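Chapter 4
Rivers That Move

Look at an old map of any lowland river and then at a new one, and you will nearly always find that they disagree. The bends have shifted. A farm that stood on the left bank now stands on the right. A parish boundary, drawn long ago down the middle of the water, wanders off across a dry field for no reason that a walker could guess. Rivers move! They do it slowly enough that we build bridges, mills and whole towns beside them as though they would stay put, and quickly enough that a person living by one may well see it happen.

The Chien is a lovely river to begin with, and we shall come back to it again and again in this chapter. It rises as a string of springs on the moor above Virnach, drops through a narrow wooded valley (steep, noisy, full of boulders) and then, just below the old weir at Armont, comes out on to flat land and changes its character completely. Above Armont you could throw a stick in and have to run to keep up with it. Below, the same stick would drift along at a stroll, swinging from one side of the channel to the other as it went round the bends.

Those bends are called meanders, and they are what most of this chapter is about. Water going round a bend does not travel at the same speed all the way across. It runs fastest near the outside of the curve, where it bites into the bank and carries soil away, and slowest on the inside, where it drops the sand and gravel it can no longer carry. So the outer bank is worn back into a small cliff while the inner bank grows out into a gentle beach, known as a point bar. Give the river a few winters and the whole bend has crept sideways.
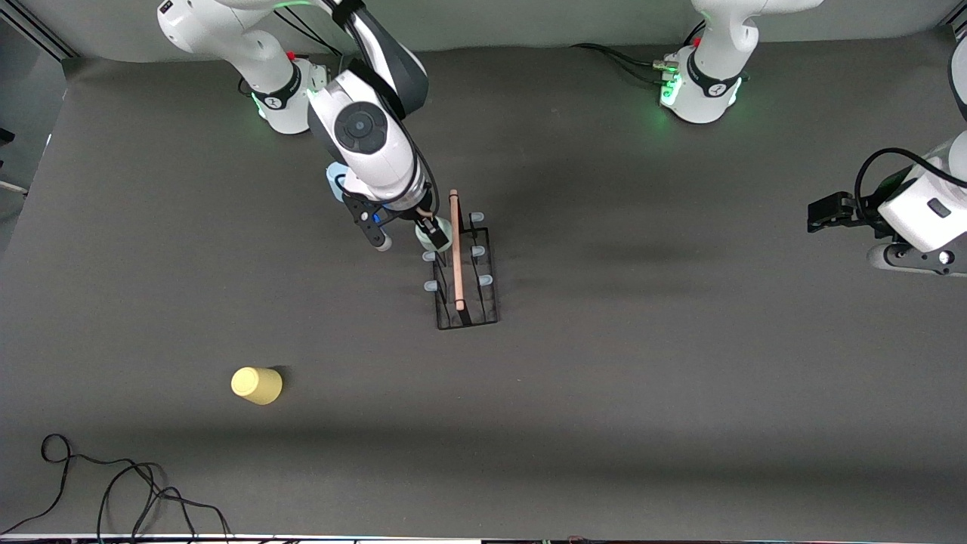 How far it creeps depends on what the banks are made of. Clay holds together well and gives way in lumps, often after a flood has gone down and the soaked bank has lost the support of the water. Sand hardly holds at all. On the Chien between Armont and Zidgate the banks are mostly sand with a thin cap of clay, and one bend there has moved 25 metres since the first survey pegs were put in. Tree roots slow things down, and so does a good thick mat of grass, though cattle coming down to drink can undo that in a single summer.

Sometimes two bends creep towards each other until only a thin neck of land is left between them. Then, usually in a flood, the river breaks through and takes the short cut. The old loop is left behind, its ends silt up, and it becomes an oxbow lake, still and weedy and wonderful for dragonflies. There are three of these on the Zidgate meadows, all at different stages, and the oldest is now so shallow that reeds grow right across it.

Before you read on

You will need the following words: channel, bank, flood plain, sediment, erosion, deposition. If any of them are new to you, turn back to Chapter 3, where each is explained with a drawing.

4.1 Why a straight river does not stay straight

Suppose we dig a perfectly straight channel across a flat field and let water into it. For a while nothing much seems to happen. Then a little sand gathers against one side, perhaps behind a stone, and the current is nudged across towards the other. There it starts to wear the bank away, and is turned back again a little further down.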